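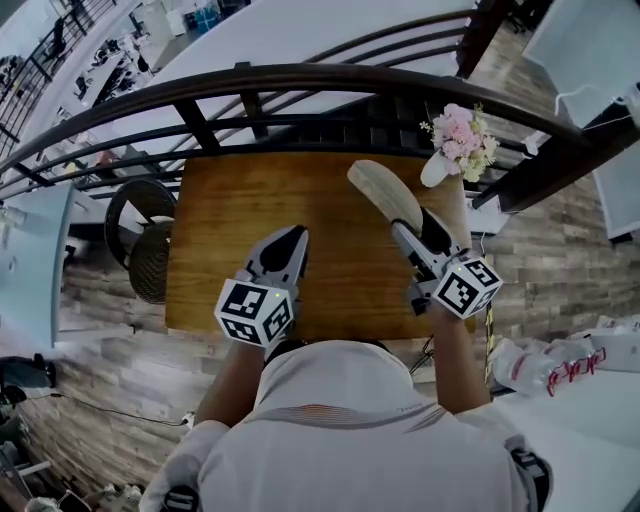

## Week 6: Collecting demonstrations with hand-held grippers

Handout for the lab section, Fri 23 May. Read before your booking. Questions to Dorothy Haworth.

### 6.1 What one example contains

An example (we also say "episode") is one complete attempt at one task by one person. It has three parts:

- video from the head camera
- the pose of each gripper over time, recovered from the marker cubes
- the jaw opening of each gripper over time

There is no robot arm in the loop. The operator's own arms do the moving, and the policy is later trained to reproduce the gripper motion. It follows that any motion an arm could not make is wasted data. Keep the wrists within the range given in the Week 4 notes.

### 6.2 Marker cubes

Each gripper carries a white cube with a square black-and-white pattern on every visible face. The tracker needs one face in clear view to give a pose; two faces give a much steadier one. Typical causes of a lost pose:

- a forearm passing over the other gripper's cube
- the held object hiding the near face
- glare from a window or lamp
- the head turned away from the hands

Gaps of up to 2 frames are filled by interpolation. Longer gaps are flagged and the episode goes to manual review.

### 6.3 The utensil task

Flat wooden utensils are used this week. They are thin and easy to tilt in the jaws, so grasp errors show clearly in the video. One gripper holds the utensil and the other stays open until the handover. Swap the starting side between episodes – otherwise the policy learns a preference for one hand.

Background objects may stay on the table. Move them between sessions, never during an episode.

### 6.4 The Drastis set

The set stands at 3,052 episodes from 63 sessions. Hayley Catterall's review script marks each one keep, trim or reject. A session in which fewer than 95 percent of frames have a valid pose for both grippers is rejected whole.

Failed grasps are kept if the operator recovers and finishes. Label them "recovered" in the log. Do not stage failures.

### 6.5 Before next week

1. Review one session from January and list every pose gap with its cause.
2. Read the Steinarsdóttir chapter on time alignment, first half only.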